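갈색 종이 한 장 깔았을 뿐인데요

작업대를 예쁘게 꾸미는 사람은 많이 봤는데, 작업대를 '덮는' 이야기로 두 시간을 떠드는 사람은 처음 만났다. 약속은 오후 네 시였고, 나는 네 시 반쯤이면 끝나겠거니 했다. 웬걸, 커피를 세 잔이나 마시고 나왔다(마지막 잔은 거의 식어 있었는데도 맛있었다!).

이번에 찾아간 곳은 Utberg라는 작은 공방 겸 작업실이다. 작은 부품을 나누고 담고 옮기는 일이 많은 곳이라 테이블이 곧 일터다. 이 작업실의 테이블 담당을 만나고 싶다고 메일을 보냈더니 답장이 딱 한 줄로 왔다. "종이 얘기만 해도 괜찮으시면 오세요." 괜찮다마다. 이름은 빼고 써 달라고 하셔서 그냥 '담당자님'이라고 부르기로 한다.

크라프트지는 원래 포장하던 종이

처음부터 크라프트지를 깔 생각은 없었다고 한다. 예전에는 흰 상판을 그대로 썼는데, 조명을 켜면 번들거려서 하루 종일 보고 있기가 힘들었다고.

"눈이 진짜 아파요. 은색 물건을 흰 바닥에 놓고 위에서 불을 켜 보세요. 테두리가 어디서 끝나는지 안 보인다니까요. 그래서 매트를 이것저것 사 봤는데 초록색은 초록색대로 피곤하고, 검은색은 먼지가 다 보이고. 그러다 2월에 택배 싸던 종이가 남아서 그냥 한번 덮어 봤죠. 다들 지나가면서 한마디씩 하더라고요, 이거 뭐냐, 이사 가냐."

나도 집에서 책상에 종이를 깔아 본 적이 있다. 사흘 만에 모서리가 말려 올라가서 걷어 버렸다고 했더니 담당자님이 막 웃으셨다.

"그건 종이가 얇아서 그래요. 문구점에서 파는 포장지 까셨죠? 저희는 Prusmont 거 써요. 롤로도 나오고 접혀서도 나오는데 저는 접힌 걸 사요. 롤은 말리는 힘이 세서 펴 놓고 책으로 하룻밤 눌러야 되거든요. 접힌 건 바로 깔려요. 대신 접은 자국이 남죠."

그 접은 자국이 나는 꽤 마음에 들었다. 가로로 세로로 선이 지나가면서 종이가 조금 밝은 칸, 조금 어두운 칸으로 나뉘어 보인다. 다리면 없어지지 않느냐고 물었더니 손을 휘휘 저으셨다.

"해 봤어요. 다리미 들고 와서 한 번. 없어지긴 하는데 종이가 울어요. 그 뒤로는 그냥 둬요. 자국이 있다고 물건이 안 놓이는 것도 아니고."

파란 테이프로 그은 칸

종이 위에는 파란 테이프로 격자가 그려져 있다. 솔직히 내가 제일 궁금했던 건 이쪽이었다. 왜 펜으로 안 긋고 테이프일까? 줄 간격은 어떻게 맞출까? 질문을 잔뜩 적어 갔는데, 첫 질문에 답이 십 분이나 이어졌다.

"펜은 한 번 그으면 끝이잖아요. 칸이 좁다 싶으면 종이를 통째로 갈아야 돼요. 테이프는 떼서 옮기면 되고. 물론 크라프트지에 붙였다 떼면 표면이 같이 일어나요. 그래서 접착이 약한 걸로 골라야 하는데, Krawczyk 테이프가 그나마 나았어요. 이것도 오래 두면 뜯겨요. 옮길 거면 빨리 옮기셔야 돼요."

격자 긋는 순서도 있단다. 테이블 가장자리를 기준으로 삼지 않고 한가운데에 첫 줄을 먼저 붙인 다음, 양쪽으로 나가면서 붙인다고 한다. 가장자리부터 시작하면 오차가 쌓여서 반대편 마지막 칸이 꼭 이상한 모양이 된다고. 자는 금속 자, 길이는 300밀리미터짜리를 제일 자주 쓴다고 했다. 더 긴 자는 혼자 잡기가 어려워서 서랍에 들어가 있다.

"테이프를 당기면서 붙이지 마세요. 당기면 곧게 붙는 것 같죠? 나중에 줄어들면서 끝이 떠요. 툭 내려놓고 엄지로 문지르는 게 나아요. 그리고 교차하는 데는 두 겹이 되니까 살짝 턱이 생기는데, 작은 물건 올릴 거면 거기는 피하시고요."

나는 수첩에 '엄지!!'라고 크게 적었다. 집에 와서 보니 느낌표가 두 개나 붙어 있었다. 꽤 감명을 받았던 모양이다.

쟁반은 칸 안에

그다음은 쟁반 이야기. 얕고 네모난 작은 쟁반인데, 은백색 테두리에 바닥은 연한 회색이고 왼쪽 위 모서리 근처에 어두운 색 라벨이 조그맣게 붙어 있다. 이걸 격자 한 칸 안에 놓고 쓴다. 갈색 종이 위에 있으니 확실히 눈에 잘 들어온다. 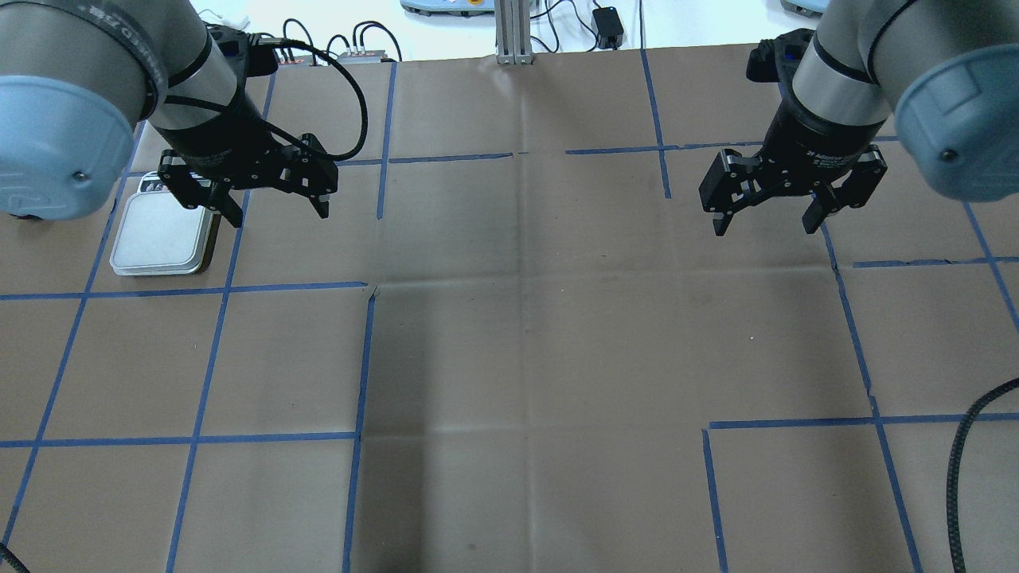

라벨은 작게, 대신 꼭

쟁반을 들이기 전에는 종이컵도 써 보고 반찬통 뚜껑도 써 봤다고 한다. 반찬통 뚜껑은 나도 단추 정리할 때 애용하는 물건이라 괜히 반가웠다.

"뚜껑 좋죠. 근데 뚜껑은 모양이 다 제각각이라 나중에 쌓을 수가 없어요. 쟁반은 Ukum에서 샀는데 처음에 14개 시켰다가 나중에 더 샀어요. 얕은 게 마음에 들어요. 깊으면 손가락이 벽에 걸리고, 바닥에 뭐가 남았는지도 고개를 숙여야 보이거든요."

라벨이 너무 작은 거 아니냐고, 나는 안경을 써도 못 읽겠다고 투덜거렸더니 이런 대답이 돌아왔다.

"크게도 붙여 봤어요. 그러면 쟁반보다 라벨이 먼저 보여요. 어두운 바탕에 흰 글씨로 작게 하면 찾는 사람한테만 보이니까 전 그게 좋더라고요. 붙이는 자리만 똑같이 맞추면 돼요. 한번은 급해서 아무 데나 붙였다가 오후 내내 쟁반을 이리저리 돌려 가며 찾았어요."

종이 가는 날

종이는 얼마나 자주 가느냐고 물었다. 정해진 날짜는 없고, 칸 하나가 눈에 띄게 지저분해지면 다 같이 간단다. 그럼 아깝지 않으냐고 했더니 처음에는 아까워서 더러워진 부분만 덧댔다고.

"덧대면 진짜 보기 싫어요. 게다가 덧댄 자리가 두꺼워져서 쟁반이 덜그럭거려요. 이제는 미련 없이 걷어요. 50장 묶음으로 사 두니까 마음이 좀 편해요. 걷은 종이는 깨끗한 데만 잘라서 완충재로 쓰고요. 택배 싸던 종이가 테이블에 갔다가 다시 택배로 가는 거죠, 뭐."

가는 작업 자체는 금방 끝난다. 오래 걸리는 건 역시 테이프. 혼자 할 때는 라디오를 틀어 놓고 한다고 한다. 한 번은 둘이서 양쪽 끝을 잡고 빨리 해 보려다가 줄이 비스듬해졌고, 다 붙이고 나서야 알아챘다.

"멀리서 보니까 딱 보이는 거예요. 가까이서는 멀쩡했는데. 그래서 지금은 두 줄 붙이고 한 번 뒤로 물러나서 봐요. 귀찮아도 그게 빨라요."

처음 해 보는 사람에게

집에서 따라 해 보고 싶은 사람은 뭐부터 사야 하느냐고 여쭤봤다. 나는 당연히 쟁반이나 자 이름이 나올 줄 알았다.

"아무것도 사지 마시고 종이부터 깔아 보세요. 집에 택배 종이 있잖아요. 그거 깔고 7일만 써 보면 어디에 손이 자주 가는지가 얼룩으로 다 나와요. 그다음에 칸을 나누셔도 안 늦어요. 칸부터 예쁘게 나눠 놓으면 물건이 칸에 안 맞아서 속상하거든요."

인터뷰를 마치고 일어서는데 담당자님이 크라프트지 한 장을 접어서 가방에 넣어 주셨다. 지하철에서 내내 바스락거려서 옆자리 분께 조금 죄송했다. 지금 이 글은 그 종이를 깐 책상에서 쓰고 있다. 벌써 커피 자국이 하나 생겼고, 테이프는 아직 안 붙였다.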